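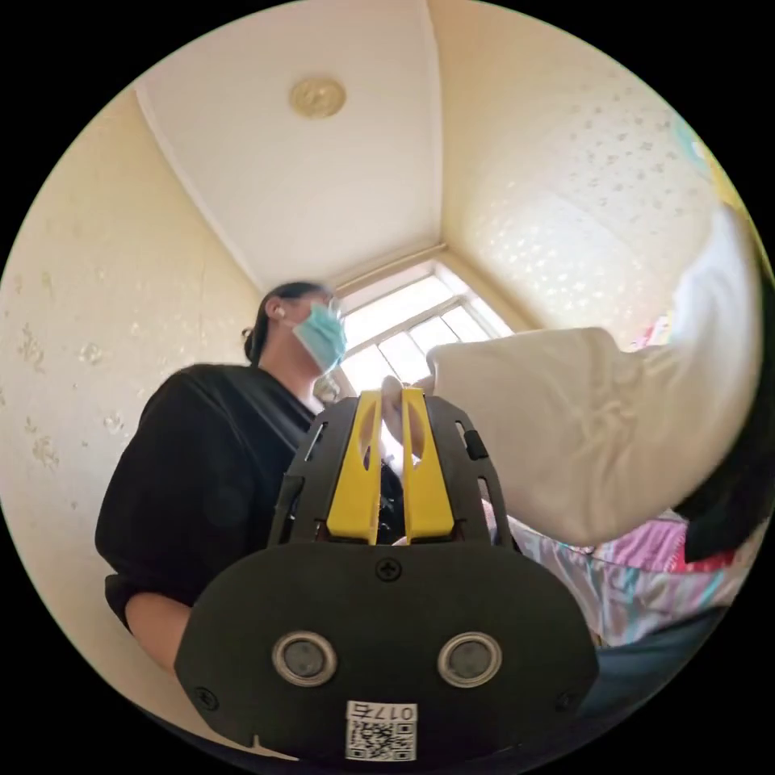
Ticket: meanwhile-use application form won't submit (Birkwood portal)

Status: open, part fixed
Opened: January 11, 2026
Category: Applications / vacant plots / uploads

Problem

Applying for temporary use of the old depot yard at Birkwood. Online form gets to step 4 (site boundary), I draw the plot, press Save, spinner, then "Boundary outside eligible area". It isn't. The yard is on the council's own list of empty sites, same reference number and everything.

Second problem, maybe linked: supporting documents over 16 MB vanish after upload. No error. They just arent there when you go back in.

Tried so far

Different browser, same. Private window, same. Logged out and in, lost the draft, had to retype the growing plan. Redrew the boundary smaller, well inside the fence line. Rejected again. Drew a silly little square in the middle of the yard. Accepted!! So it's something to do with the edges.
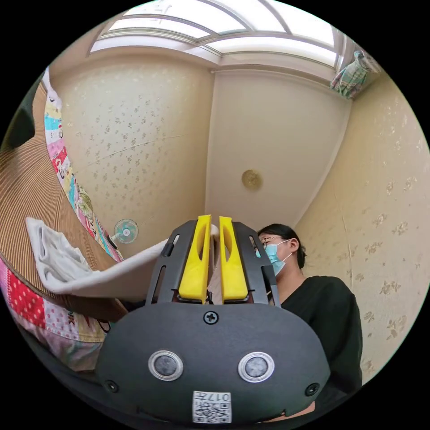

Volola

Update. Checked the boundary against the older map layer. The portal is using the plot outline from before the lane was widened, so the whole thing sits a few metres too far east. My north corner lands in the road, which counts as highway land, so it gets thrown out. Switched on the Tusumex layer (third tick box down, easy to miss) and you can see both outlines, one on top of the other.

Workaround for anyone else stuck: draw with the Tusumex layer on, keep inside the overlap, save, then put the real area in the notes box. Notes box takes 400 characters and no more, it chops the rest without telling you.

Area now shows as 152 square metres. Real usable area is bigger, by roughly 40. Matters to us, that strip is where the water butts and the shared compost were going to go.

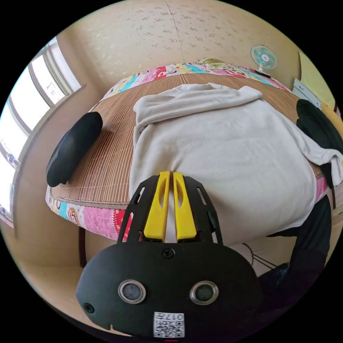 Also worth saying the form asks for an end date for the use and won't take anything past August. The guidance says temporary uses can run longer than that if the owner agrees, and the owner has agreed, in writing, letter is attached (if it's still attached). Put August in for now and said so in the notes. Would like that looked at seperately if it needs its own ticket.

Uploads: split the planting plan into two files, both went through. Public liability certificate went through. Letter from Ông, the café next to the yard, saying they're happy to share their outside tap, went through second time. Site survey still fails, it's one big scan and I can't make it smaller without the levels turning to mush.

Reply from portal support, pasted in: "Boundary data for Birkwood is due to be replaced. Please continue with your application using the current outline. Your place in the queue will not be affected."

Fine, but does the assessor see the notes box or only the map? Asked, no answer yet.

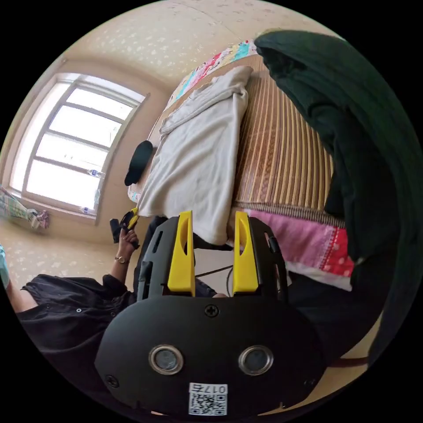

Still outstanding

1. Correct outline for the depot yard, or confirmation that the notes count.
2. Survey upload. Can I email it or drop in a paper copy?
3. End date limit.
4. Draft wiped on log out. Please add a warning at least.

Leaving this open. Application saved as draft, not submitted.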